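Ganthorpe chaise sofa, carved frame, floral fabric
Handberg Furniture – Sofas – Period style

In stock, 2 left at this price. More due October.

Big carved scroll back, dark wood finish, rolled arms. Proper old-fashioned front room sofa. Goes well in a window – the outline of the back is the best bit, so give it some light behind if you can. We've had it up against sheer curtains and wouldn't move it now.

Fabric is beige with a brown floral pattern. Hides a fair bit. Not a wipe-clean fabric, so please don't buy it thinking it is. Vacuum with the soft brush, blot spills with a dry cloth, no bleach, no steam.

Sizes
Seat depth 85 cm at the deep end
Seat height 46 cm
Minimum doorway 85 cm with the legs off, measure twice please, we do get returns

What comes with it: sofa, legs, bolts, one allen key, spare felt pads. Scatter cushions are extra (see the Kwok range, brown and gold, 46 cm square). Throws are extra too. Dark glossy table not included, look under Sumov side and coffee tables, the one with the little drawer. 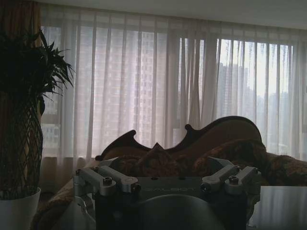
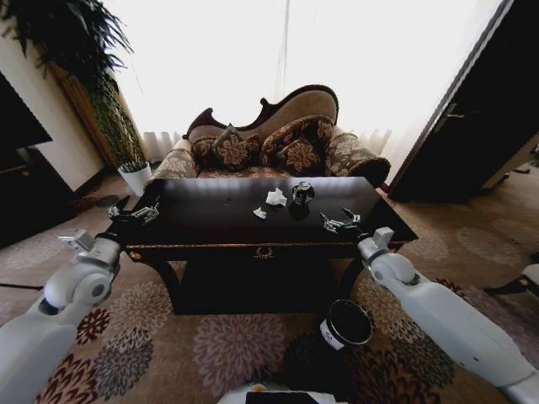
Ganthorpe sofa by the window, dressed with cushions.

One buyer wrote in to say the back is higher than she had pictured and it took over her bay window for the first week, then she got used to it, and that the seat is firmer than her old one but her knees prefer it. She would of liked longer legs for getting the hoover under. Fair point. We've passed it on to the workshop, no promises.

Putting it together
Two people. Legs screw in by hand first, then nip up with the key. Dont drag it once the legs are on, lift it. Check the bolts again after a month or so, they settle.

Looking after the frame
Dry duster in the carving, an old soft paintbrush for the deep bits. Wax once or twice a year if you like a shine. Spray polish gets into the fabric and leaves a mark – cover the seat first or don't use it.

Keep it back from radiators, 35 cm is what we ask for. Strong sun will fade the fabric in time, same as any. Nets or sheers help.

Delivery
35 pounds to a ground floor room, any mainland address. Upstairs is extra, ring first and tell us about the stairs. Morning or afternoon slots, driver phones when he's close. We take packaging away if you ask on the day.

Fabric samples free, up to 2 per house. Colours vary a bit between batches, so order matching peices together.

Also in this range: Ganthorpe armchair, Ganthorpe footstool (out of stock).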